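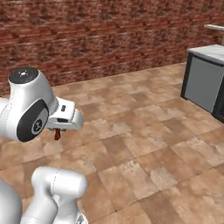
흰색 로봇 팔과 붉은 벽돌 벽, 렌더링

Avton 데스크톱 신디사이저 (Fakon 음향 입고)

드디어 들어왔어요! 봄부터 언제 오냐고 물어보신 분들 많으셨죠. 저도 기다리다 지쳐서 샘플 기기를 먼저 집에 들고 갔는데, 주말 내내 패드 소리 하나 붙잡고 놀다가 밥때를 놓쳤습니다. 뉴에이지나 앰비언트 쪽 곡 쓰시는 분이라면 첫 프리셋부터 손이 잘 안 떨어질 거예요.

소리 얘기부터 할게요. 기본 프리셋이 164개 들어 있는데, 앞쪽은 거의 다 느리게 차오르는 패드하고 벨 계열이에요. 베이스나 리드는 뒤쪽에 몰려 있고요. 제 귀에는 저음이 살짝 두껍게 나오는 편이라 피아노랑 같이 쓸 때는 로우컷을 조금 걸어 주는 게 좋았어요. 직접 만든 소리는 최대 1000개까지 저장됩니다. 저는 아직 한 줄도 못 채웠어요 (이름 짓는 게 제일 오래 걸려요).

리버브는 꼭 따로 말씀드리고 싶은데요, Kuroda 페달에 물려서도 써 보고 내장 리버브만으로도 써 봤습니다. 내장도 꼬리가 길고 부드러워서 녹음 스케치 정도는 충분히 돼요. 다만 아주 짧은 룸 느낌은 조금 금속성으로 들려서, 그런 소리가 필요할 땐 저는 그냥 페달을 켭니다.

주요 사양
동시 발음: 8보이스
오디오: 24비트 / 48kHz
출력: 6.3mm 스테레오 한 쌍, 헤드폰 3.5mm
MIDI: 5핀 DIN 입출력, USB-C
전원: 12V 어댑터 (동봉)
건반: 없음, 외부 건반 필요
가격: 569달러 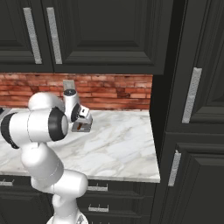 흰 대리석 상판 바로 위의 두 손가락 그리퍼, 렌더링

노브는 꽤 뻑뻑해요. 처음엔 이게 불만이었는데 필터를 천천히 여는 곡을 연습하다 보니 오히려 편하더라고요. 반대로 메뉴 버튼은 작고 간격이 좁아서 손가락 굵으신 분들은 좀 답답하실 수 있어요. 어두운 데서 연주하실 분은 참고해 주세요, 글자에 불이 안 들어옵니다.

화면은 흑백이고 글씨가 작은 편이에요. 대신 노브를 돌리면 지금 값이랑 저장된 값이 나란히 떠서, 공연 중에 원래 소리로 돌아가기가 쉬워요. 이 기능 하나는 정말 마음에 듭니다!

자주 물어보시는 것들도 적어 둘게요.

건반은 뭐가 어울리나요?
터치가 가벼운 49건반 정도면 무난해요. 애프터터치를 받으니까 되는 건반으로 고르시면 패드가 훨씬 살아납니다.

스탠드도 파나요?
Brostness 경사 스탠드가 잘 맞아요. 뒤쪽 단자를 안 가리고 각도도 두 단계로 바뀝니다. 본체랑 같이 주문하시면 한 상자에 넣어 보내 드려요.

컴퓨터 없이도 쓸 수 있나요?
네, 건반이랑 헤드폰만 있으면 됩니다. 펌웨어 올릴 때만 USB로 연결하시면 돼요.

스피커에 바로 꽂아도 되나요?
파워드 모니터면 바로 꽂으셔도 됩니다. 볼륨은 꼭 끝까지 내린 상태에서 켜 주세요. 저는 한 번 깜빡했다가 옆방까지 다 깨웠어요.

구성품은 본체, 어댑터, USB 케이블, 종이 설명서입니다. 설명서는 영어인데 제가 초기화 방법이랑 MIDI 채널 설정 부분만 우리말로 옮겨서 한 장 넣어 드려요. 오디오 케이블은 안 들어 있으니 주문하실 때 옵션에서 같이 골라 주세요.

검정은 바로 발송되고, 크림색은 10월 안에 한 번 더 들어옵니다. 매장에서 들어 보고 싶으신 분은 헤드폰 가져오셔도 돼요. 늘 쓰시던 걸로 들어야 차이가 잘 들리니까요. 개봉 후 교환은 초기 불량일 때만 되고, 받으신 날부터 7일 안에 연락 주시면 됩니다.

마지막 수정 10/7/22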